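Home Projects Reports Gallery About

Looking After the Club Paddles: What We Learned in One School Year
Project report by Subira Muriithi and Berkay Yüksel
Advisor: Heike Ehlers

Where the idea came from

When we joined the table tennis club at Lenside we both played with whatever paddle was on top of the pile, and for the first few weeks we thought we were simply bad at the game (which was partly true!). Then Berkay's cousin lent him a paddle that had been kept in a zip case its whole life, and suddenly his serves had spin on them. We passed it back and forth for a whole evening, and by the time we walked home we had more or less decided what our spring project was going to be.

The question we wrote on our proposal was a plain one. Does it make a difference to a paddle how it is cleaned and how it is put away? Ms. Ehlers liked it but told us to keep it small, and she was right to, as you will see when you get to the part about the ball drops.

What we had to work with

The club owns a big mixed lot of paddles bought over many years, and no two of them seem to have had the same life. A few still have their own cases. Most had been living in a plastic tub under the stage with the nets, the spare balls and, for some reason, a bicycle pump. The rubber on the tub paddles was often shiny where it should have had grip, and several had chewed edges from hitting the table or each other.

We sorted them into two groups. One group got a wipe with a damp sponge after every practice, was left to air dry, and then went into a case. The other group went on living in the tub exactly as before. We felt a little bad about the tub group, I will admit, but somebody had to be in it.

Our budget was 40 dollars, and nearly all of it went on cases. We had hoped for matching ones and ended up with a happy jumble of colors, which turned out to be useful when we needed to find a certain paddle in a hurry. 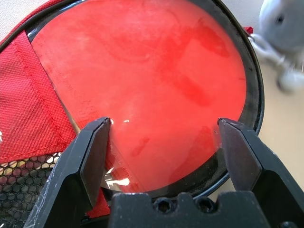

Dark patches on the rubber were the thing we argued over most. Berkay was sure at first that they were dirt and would all come off if we were patient enough. I thought they were wear. After a lot of sponging we agreed that it can be either one, and that the only way to tell is to clean the paddle and look again in good light once it is dry. Some marks on our paddles lifted on the first wipe and some never moved at all. Necati Ağca, who coaches us, warned us not to scrub at the stubborn ones, and we listened to him after the first paddle.

How we tested

For the grip test we rested a ball on the rubber, tilted the paddle slowly, and wrote down the angle where the ball started to roll. It sounded wonderful in the proposal. In real life the ball rolled off almost right away every time, clean paddle or not, so we changed over to dragging a rubber eraser across the surface with a spring scale, and that gave us numbers we could use.

For the bounce test we clamped each paddle flat to a desk and dropped a ball from a height of 100 centimeters, filming it against a ruler. We meant to do 400 drops. We did 169 before the end of the semester caught up with us, and my mother has asked me never to play that sound in the house again.

What we found

The cleaned and cased paddles had a better pull on the spring scale at the end than they did at the start. The tub paddles got slightly worse. The bounce hardly changed in either group, and we do not think our ruler was good enough to catch a small difference even if there was one.

The edges were a surprise to us. We had not planned to look at them, but by October the tub paddles had new nicks and the cased ones had hardly any, and if we did the project over we would measure that from the beginning.

Thank you

Thanks to Ms. Ehlers for reading three drafts of this, to Coach Ağca for the sponges, and to Recep Toprak for holding the ruler through far more drops than he signed up for.

Contact the project page | © Lenside Student Projects | Back to top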